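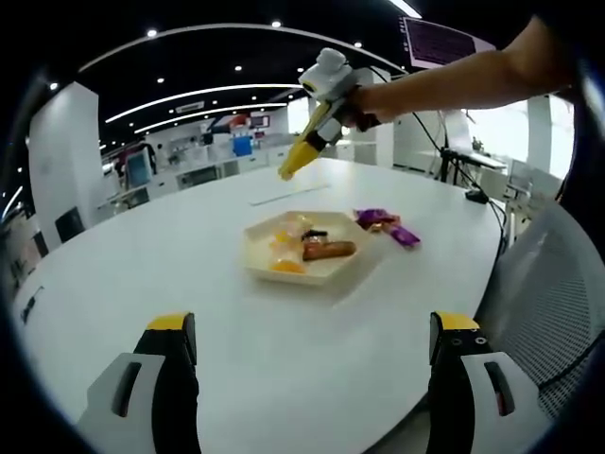
Clornar Picnic Blanket, large, with carry strap

In stock - green check, blue check. Grey check back in November we hope, supplier keeps moving the date.

Good thick blanket with a waterproof backing. Folds up, buckles shut, goes over the shoulder. We sell a lot of these to people who bought the cheap one first and sat in a wet field. Made for us by Dijkstra, same mill as the old Vokia blanket if you had one of those, just a heavier top and a better buckle.

What you get

Blanket, strap, two buckles (sewn on), a little bag with 4 pegs. Pegs are for wind. Use the loops at the corners, don't push a peg through the fabric, had one back like that already.

Size

Large. Seats 4 adults with the food in the middle, or two adults and however many children will sit still. Folded it's a fat roll, 74 cm end to end, fits across the back seat or in most boots. Won't go in a bike pannier, people ask. For bikes get the Vokia small, thinner but it packs right down.

Top side

Brushed acrylic. Soft, doesn't itch bare legs, crumbs shake off. Grass seed does not shake off so easy, use a stiff brush. Colours are a bit darker than on the old website, the green especially.

Back

Coated, waterproof, black. Keeps out dew, damp sand, wet grass. Not meant for standing water. The coating creaks a bit when new, goes away after a few trips out.

Padding

Thin layer of foam in between. You'll still feel a stone. Kick the ground over before you lay it down.

Cleaning

Sponge and warm water for most things. Juice and ketchup come out if you get to them the same day. Chocolate - let it go hard, scrape, then sponge. Full wash is cold, gentle, no spin, on its own. Do up the buckles first or they bang about in the drum. Hang over a line with the backing facing out. No tumble dryer, no iron, the coating will melt and there is no fixing that. Don't put it away damp either.

Strap

Adjusts, long enough to go across the body. The old strap used to slip when the blanket was rolled loose, this one has a double loop and holds. Spare straps sold seperately, see bottom of page. Lefties - the strap turns round, undo both ends and swap.

Questions we get

Is it warm enough for a dog bed? Yes but claws and the coating don't get on. Put it top side up and trim the claws.

Can I use it in a tent? Plenty do. Makes a decent floor in a small tent, just let it air after.

Will it do for the beach? Yes. Sand brushes off the back once it's dry. Rinse if it's been in salt water, the buckles are plastic so no rust.

Does it match the Clornar cool bag? Blue one does. Green is a slightly differnt green, sorry, separate batches.

Do you do it without the check? Plain navy was tried, showed every crumb, we dropped it.

Can you put our club name on it? Yes, stitched on the strap flap, one line only. Asport did a run for their walking group and they came out well. Email the wording first, capitals exactly as you want them.

Delivery

Orders in before 2 go out same day. Takes two working days after that, islands a bit longer. Comes in a plain box. If nobody's in, the driver leaves it with a neighbour unless you say otherwise in the notes box at checkout.

Collection from the shop is fine, ring the bell at the side door, front door is only for the bike people.

Returns

Unused, with the tag on, send it back and we refund when it lands. If a buckle breaks or the backing splits, send us a photo and we'll sort it. Keep your order number handy, it speeds things up no end. Damage from dryers isn't covered - see cleaning.

Reviews

"Used it all summer, one burn mark from the barbecue which is my own fault. Strap is great. Would like a pocket for the pegs." - Ruben Claeys

Pocket for the pegs is coming on the next batch. The bag ties onto the strap for now.

Goes with

Clornar cool bag, 7 litre
Vokia small blanket
Spare strap, black only
Peg set, steel
Dijkstra lap rug, wool mix (not waterproof)

Page updated 1/15/21. Prices include VAT. Trade orders, ask for the other list.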